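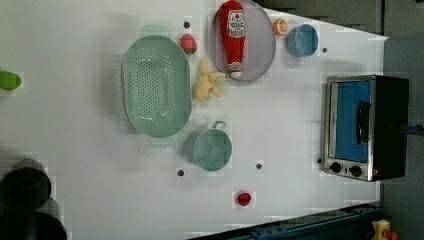 FOSTOW, June - Minutes of the Housewares Standards Working Group

Meeting opened at 9:10 a.m. in the second-floor room at Okutgate. Chair: Þröstur Hedegaard. Members present for Brarel, Khương and the Fostow test office, as signed in. Apologies were received from the labeling subgroup.

1. Minutes of the previous meeting

Accepted with one correction. Under item 6, "drain rate" should read "drain time." The two terms are defined separately in the draft and are not interchangeable.

2. Matters arising

2.1 The revised glossary was circulated in May. Khương asked that "colander" and "strainer" be kept as separate entries, the first for rigid vessels with formed holes and the second for mesh. Agreed. Oval vessels with tab handles at both ends stay under "colander" and need no entry of their own.

2.2 The question of whether play kitchen items fall within the scope of the draft was raised again by Brarel. The chair noted that toy products are covered elsewhere and that the group has no mandate to write requirements for them. A scope note will say so in one sentence. Closed.

3. Drain time method

3.1 The Fostow office reported on the trial of the draft method. The vessel is filled with 4 liters of water at room temperature, with the holes blocked from below by a flat silicone pad. The pad is dropped and the time is taken until the stream breaks into separate drops.

3.2 Spread between operators was larger than expected. Most of it comes from the end point, which operators judge differently. Khương proposed a mass-based end point: the test ends when the vessel and its remaining water weigh no more than 35 grams above the dry vessel. Brarel supported this but noted that vessels with a flat basin and holes only in the middle hold back water at the rim and may never reach that value.

3.3 After discussion the group agreed to keep the mass-based end point and to report retained water as a separate result where the limit is not reached within 300 seconds. The wording of clause 5.4 is to be changed to match.

3.4 Tilting the vessel during the test is not allowed. One member asked for an exception for vessels with a pour lip. Not supported.

4. Handle strength

4.1 The static load in the present draft was taken from an older document on saucepans and is too high for light plastic vessels. Fostow presented figures for a lower load applied at the midpoint of each handle, one handle at a time. No handle in the trial set broke, but two bent enough to touch the rim.

4.2 The group did not agree on a limit for bending. Brarel will write up two options, one as an absolute distance and one as a share of handle length. Both will go into the next draft in square brackets.

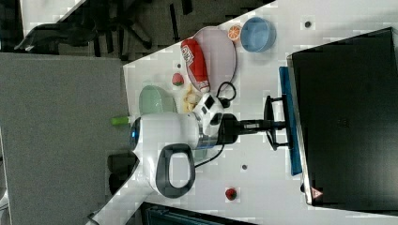 5. Budget and test samples

5.1 Spending on samples to date stands at $1,710, all of it on the trial set. The remaining balance carries over to the second half of the year.

5.2 Khương offered to supply further oval and round vessels at no charge. Accepted, on condition that samples are marked by code only before they reach the operators.

6. Document format

6.1 Clause numbers will be frozen after the next draft. Comments received after that point must cite the frozen numbers - comments by page number will be returned to the sender.

6.2 Drawings are to be supplied as line art, with dimensions in millimeters.

7. Actions

Fostow: redraft clause 5.4 and repeat the drain time trial with the new end point.
Brarel: two options for the handle bending limit.
Khương: ship samples, coded, to the Fostow office.
Chair: scope note on toy products; updated glossary.

8. Next meeting

To be held at Okutgate after the summer break, starting at 9 a.m. Draft papers are due two weeks before. The meeting closed at 11:45 a.m.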